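Wikville History Readers: Frequently Asked Questions

What kind of books does the group read?
Mostly narrative history and biography written for general readers. We have read books on canal building, the Hungarian revolution of 1848, the cotton trade and the early post office. We do one historical novel a year, usually in February.

Do I have to finish the book before the meeting?
No. Read as far as you can. We talk about the whole book, including how it ends, so expect that if you stopped at chapter 4.

How long are the books?
Most run between 250 and 400 pages without the notes. If a book is longer than that we split it over two meetings. Nobody is expected to read the endnotes, although Gergely Kun usually has.

How are the books picked?
Any member can suggest a title. Send it to Ehsan Hassanpour with a sentence or two on why you want to read it. He puts together a list of 10, and everyone votes for up to three. The 8 books with the most votes become the schedule for the year. We take the summer off.

Can I suggest a book I wrote myself?
Yes, but it goes through the vote like any other title, and you can't lead the discussion of it.

Where do I get the book?
The Wikville library holds a few copies at the front desk under the group's name. Katona Books on Grondo Street orders the rest and gives members a small discount if they ask. Audiobooks are fine. Check that yours is unabridged, since the shortened versions often drop whole chapters.

Who writes the reviews on this site?
Members do. Whoever leads the discussion writes the review, and anyone who disagrees can send in a second one. We have run two opposite reviews of the same book several times.

How long should a review be?
Four or five paragraphs is plenty. Say what period the book covers, what the author is arguing, and whether you would hand it to a friend. Give page numbers for anything you quote.

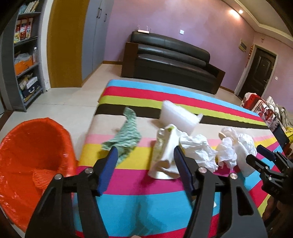 Do you use star ratings?
We stopped. Too many books ended up with three stars and the number didn't help people choose. Older reviews still show their stars.

Will you review a book if a publisher sends it?
Sometimes. We don't promise a review or a date, and we can't return copies. The review will say that the book was free.

Does it cost anything to join?
Dues are $40 a year, which pays for the room and the website. Your first two meetings are free.

Where do you meet?
In the back room of the Limo Cafe at 7 p.m. The side door has a ramp. Dates are on the schedule page.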